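Jernden Capture Kit – Setup Guide
Section 4: Recording your first spray-and-wipe task

This is where the kit starts to get fun! You'll record a person doing a simple tabletop job, and Enesance turns the session into training data for your arm. Read Section 3 first if the glove isn't paired yet.

4.1 Before you start

1. Lay out a trigger spray bottle and a cloth. A cloth with a grid pattern works very well.
2. Put the glove on the right hand and fasten the wrist strap.
3. Check that the marker cube sits firmly on its mount.

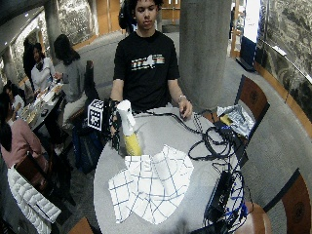

4. Open Enesance and choose New Task. The default task number is 100; change it if you're adding to an older set.

Note: Left-handed gloves use a separate profile. Load it before step 4.

4.2 Adding the Gkikas gripper camera

1. Connect the camera to the hub and wait for the preview.

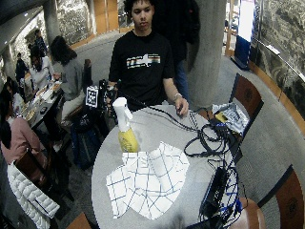 2. Set exposure to 56. Bright windows are fine at this value.
3. Enter port 3809 and press Link.

CAUTION: Never pull on a cable to free it. Switch off the power first.

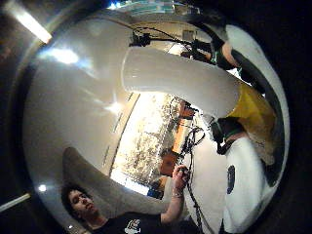
The Gkikas lens is very wide, and we love how much it takes in. Expect straight lines to bend in the preview. A bundle of cables held up in one hand can run right down the middle of the view, so move loose cables aside before you press Record.

4.3 Recording

1. Press Record and grip the bottle by the neck.
2. Aim at the cloth – slow, natural moves give the best tracks.

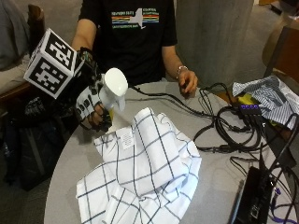 3. Press Stop, then Save. Brerard users can export right away.

Note: If error 679 appears, repeat the pairing steps in Section 3.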